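Gruta Robotics Club – questions we keep getting

Quick answers, updated October. If it's not on here ask Halyna or Severyn on club night.

When do you meet?
Wednesday, 6 till 9. Doors locked after half past six, so ring if you're running late. Room 243, up the back stairs. The lift goes to the wrong side of the building, don't bother.

Do I need to know any coding?
No. Most people start on the peg board and pick up the code as they go. Laptop useful, not essential.

What is the peg board?
Our main task this term. White board, blue parts, raised plates with holes and slots in them. Two arms, two hands, and each part has to go where it belongs. Sounds easy. The thin pegs are the worst, you have to pinch them just under the fingertips and even then they lean. 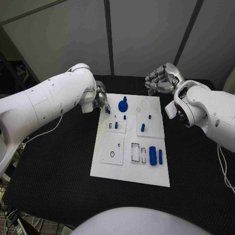

Which arm do I get to program?
Both, in the end. Pairs take one arm each to begin with, then swap after half term. Left arm people usually start on the small pegs and the right arm people on the cylinders. Agree who moves first BEFORE you run anything – two hands over one board gets crowded very quickly.

Can I bring my own parts?
Yes if Severyn has measured them. Same blue filament please, the vision code was tuned on it and gets confused by anything else. We tried green. No.

How does the Castedura round work?
20 minutes per team, one board, parts placed by the judges. You're allowed one restart. Points for each part seated, nothing for a part that's only resting on top. Full rules are on the noticeboard, read them, people never do.

What does a normal practice run look like?
Slow, mainly. One hand waits over the board and the other one works. Then you stop, look at the log, change a number and go again. Zoia's pair did a whole evening on wrist angle alone and were quite happy about it.
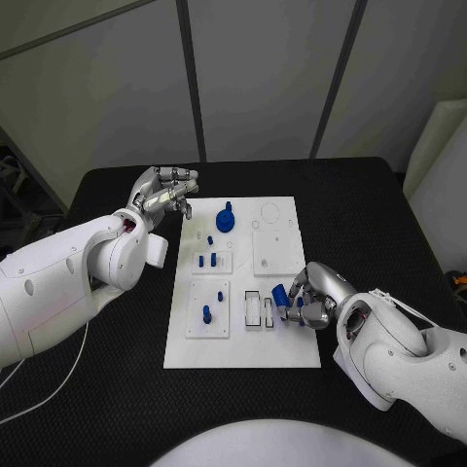
Right hand with a cylinder, left hand holding off over the top corner.

How much is it?
£20 a term, covers filament and the entry fee. Talk to Halyna if that's a problem, there is a bit put by.

Is there a age limit?
Year 9 and up. Younger ones can come and watch with a parent.

Who do I contact?
Halyna Kushnir for joining and money, Severyn Antoniuk for anything techincal. Rania Hamdan has the competition forms, back to her by the end of the month please.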